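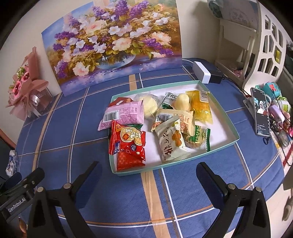

Snack tray, ready for the first pick. Blue pads on the fingers this time.

Kiltwood Robotics Club forum > Projects > Picking up soft packets

padirska_pete
Started on the snack task at the weekend and I'm so pleased with how it's going! We're up to 101 recorded picks by hand, and the target before the Jutalthorpe meet is 212, so nearly halfway. The green-sided tray has everything piled to the left and middle, and that's the hard bit — the wrappers lie across each other and you have to decide which one comes out first. I've been going for the pink packet, barcode side up. Anyone do it differently?

Ama Sulemana
Lovely stuff. I'd start with the red one with the peanut on it, the GOOD LUCK packet. It hangs over the rim, so you can get a finger underneath without ploughing into the rest. The pink one is sitting on something else and you'll drag its neighbour along.

padirska_pete
Hmm, I tried that way round in April with a different tray and the overhanging packet just tipped off on to the cloth. Twice.

tinribs
Pete's right imo. Overhang looks easy and it isn't. Pinch the serrated end of the pink one and go straight up.

Ama Sulemana
Pinching the end seal works until it's a seal that folds flat! Try it on the clear packet with the green printing, the one with its end standing up near the front. That one is begging for it, I'll give you that. For pillow packets I'd still go across the middle with the fingers wide and close slowly.

hettie_h
Can I ask a beginner question, does the pattern on the cloth matter? All those stripes and lines. Ours at school is plain grey and I wondered if we should change it.

tinribs
Leave it grey for your first 20, then swap. You want variety but you also want to know what broke it when it breaks.

padirska_pete
Disagree a bit — I'd mix cloths from day one. We did 19 on plain and then everything fell apart on stripes, and we ended up redoing the lot. Hettiarachchi's handout says the same, page two I think.

hettie_h
Great, two answers, I'll do both and report back :)

Ama Sulemana
Please do! And Pete, log the round yellow things in the clear wrapping separately. Domed tops and packets want completely different grips and I'd love to see them side by side before the meet.

padirska_pete
Will do. New column in the sheet tonight. I'll run the peanut one your way ten times as well and post the drops, even if it proves me wrong.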